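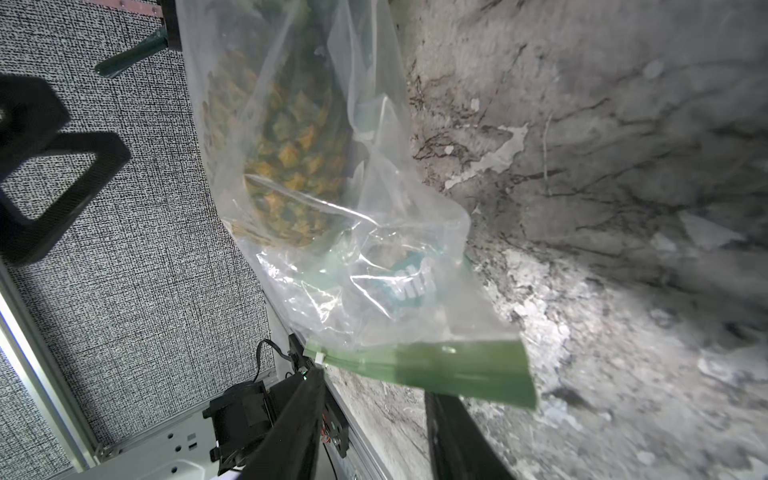 I had been trying to get into the Gakutley workshop since July, when a friend came back from one of their visitor afternoons and would not stop talking about it. They run these visits very rarely and take 8 people at a time, so when a place came up for January 4, 2022 I said yes before I had even looked at the trains. (I should have looked at the trains. Two changes and a long wait at Zostmont, where the café was shut.)

The workshop is on the upper floor of an old seed merchant's building, up a staircase that smells of floor polish. Coats on the hooks, sign the book, safety glasses on, and then straight through to the robots. No film, no slides! I was delighted.

Our guide was Bienvenido Estrella, who looks after the arm they call Samonte. There is a second arm called Cusia in the next bay, but it was in pieces on the bench that day, and I'll come back to that. Samonte's job is handling bagged food, the sort of thing you would pick up at a greengrocer's: fruit and veg in clear bags, some heavy, some light, all of them floppy in a different way. I had assumed the weight would be the hard part. Bienvenido said the weight is easy and the plastic is what keeps him awake.

You see why as soon as you look closely. A whole pineapple in a zipper bag sits up at one end, solid as a brick, and the rest of the bag is just creases and shine. The arm has to hold it by the green zipper strip, a narrow flat band with a little white slider near one end, and it does that with two black fingers and nothing else. Every wrinkle catches the light and the wrist camera has to sort out which bright line is the seal and which is only a fold. I stared at the camera picture for a good while and got it wrong myself more than once.

What I liked best about the afternoon was that most of it was about the upkeep. I have been on plenty of tours where you get the clever bit and then the gift shop. Here we got the morning routine from start to finish, and I took pages of notes, so bear with me.

First job of the day is the fingers. They are wiped down with a damp cloth and then a dry one, and Bienvenido runs his thumb along the gripping faces feeling for shiny patches. Bag plastic polishes them over time, apparently, and a polished finger lets a heavy bag creep. He keeps a box of worn ones and passed it round. I could feel the difference between a new one and an old one with my eyes closed, which pleased me more than it should have.

Next he closes the fingers slowly on a strip of ordinary paper and tries to pull it out from each end in turn. If it slides at the tip but holds at the root, the fingers are not meeting square and he loosens them, lines them up and tightens again. He let us each have a go with the spare gripper on the bench. It took me 9 attempts to get it right. The woman beside me, who repairs sewing machines, did it first time!

After that comes the cable. There is a thin black one at the wrist that curls up from the motor towards the fingers, and it has to bend every time the wrist turns. Too tight and it tugs at its plug, too loose and it wanders in front of the camera or catches on whatever is being lifted. He turns the wrist by hand as far as it goes both ways and watches the loop the whole time. The cable gets changed on a schedule, worn or not, and the old one goes in the bin straight away so it can't sneak back into use.

Then a look at the small green light down by the finger, a check on the screws that hold the white metal mounting plate, and a quick wipe of the camera. He uses the same cloth he uses for his glasses, and was quite firm that paper towel is banned from the room.

Somebody asked about the lighting and we lost a happy quarter of an hour to it. Samonte throws its own shadows across the work area, big black angular ones, and they move when it moves. The grey speckled panel and the marble-patterned surface next to it also look very different to the camera, and a lamp can bleach a patch of the marble nearly white. Bienvenido's habit is to try a bag by hand in several spots first and look at the camera picture in each before letting the arm anywhere near it. He writes the lamp position in a notebook, with little drawings. The notebook was up to page 158 and I would happily have sat down and read the lot.

Now, Cusia. The arm next door had a finger joint that had gone stiff, and we got to see the repair half done: everything laid out on a tray in the order it came off, with a phone photo taken at each stage. The trouble was a scrap of torn bag that had worked its way into the joint and wound itself round the pin. He picked it out with tweezers while we all leaned in and held our breath. Cusia was still on the bench when we left, so I can't report on how it behaved afterwards.

A few practical things if you manage to get a place. Wear flat shoes, as you are standing the whole time. There is a lift but you need to ask for it at the door. Tea is provided and the biscuits are good. Photographs are fine as long as you keep the flash off, and bring a pencil, because my pen gave up halfway through the cable section and I had to borrow one from the sewing machine lady.

I've put my name down for the next visit already. Bienvenido says they hope to have both arms running by then, and he has promised to show us how he sets up for netted oranges.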